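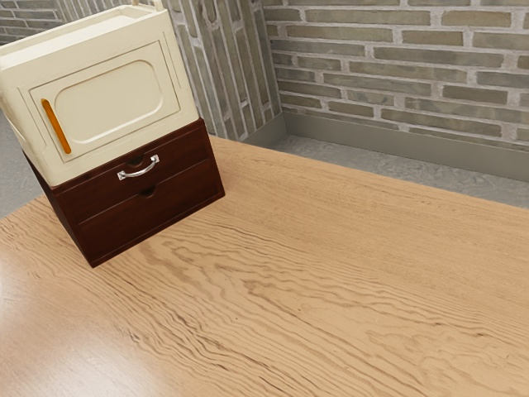
May, Rimlow set, drawer task

Scene config for the stacked units is frozen as of this afternoon. Mahogany two-drawer unit on the bottom, cream door unit on top, brick room, wavy grain on the table. Both drawers and the door start closed at reset. Zuleica Macedo asked whether the top unit should be hinged open for variety. Left it shut for this batch, will revisit with the Demirtaş layouts.

Target is 300 accepted demos of "open upper drawer". Episode cap set to 700 steps. Anything over that is dropped automatically and logged under timeouts, not failures.

Approach is fingers down, coming in over the silver pull. The lower drawer only has a finger recess, so it stays out of the label set until we have a grasp that suits it.
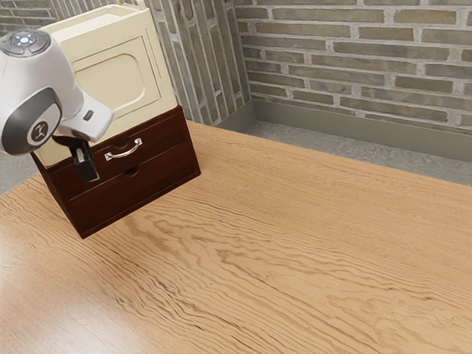
Replay check on the first 18 episodes: 2 rejected. One had a gripper command lagging the pose, the other clipped the handle post on approach. Raised the pre-grasp offset slightly and reran both seeds, no change on the lag. Suspect the Flelen teleop bridge.

To do: fix timestamps before the overnight run, vary grain colour and light direction, ask Zuleica for the Trarodley seeds.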